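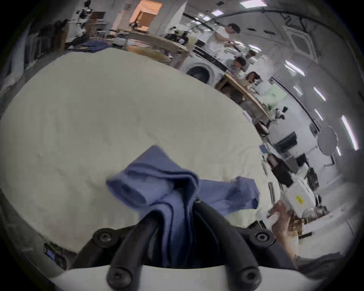 Bokholm layer fault

The Bokholm layer fault is a recurring error in cloth-folding systems trained on demonstrations made with hand-held grippers. The fingers close on two or more layers of fabric while the software registers one, and the fold continues with the wrong material in the jaws. It takes its name from the Bokholm trials, where it was logged in April.

Cause

The developer, Skivell, blamed worn finger pads. That account has never been well supported. The published log lists 724 folds and 106 layer faults, and only nine of the faults came from pads past their service limit. Critics point instead to the Dultix grip estimator, which reads finger spacing alone. A thin shirt doubled over and a thick one lying flat can give it much the same number.
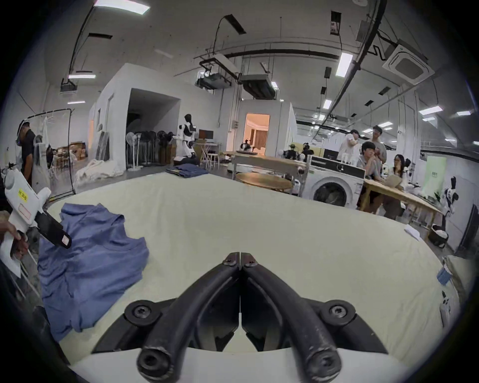 Shazia Afridi has objected that the estimator was never meant to count layers, and that the fault lies with whoever let a fold go ahead on its word.

Safety

Skivell rated the fault as cosmetic. The rating covers torn seams and bad folds but leaves out the pull on the arm when a trapped layer snags. A review by Qianru Yuan, dated 2023-07-27, asked for a stop at 30 newtons.
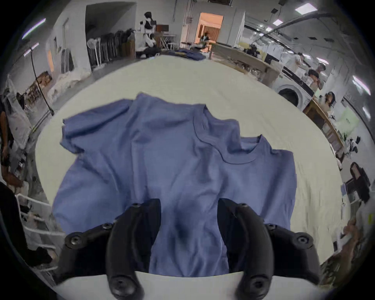
The company adopted the limit for its Mao arm only, and older units still run without it. Skivell has since claimed that the fault is "largely resolved." No second log has been released, so the claim can't be checked.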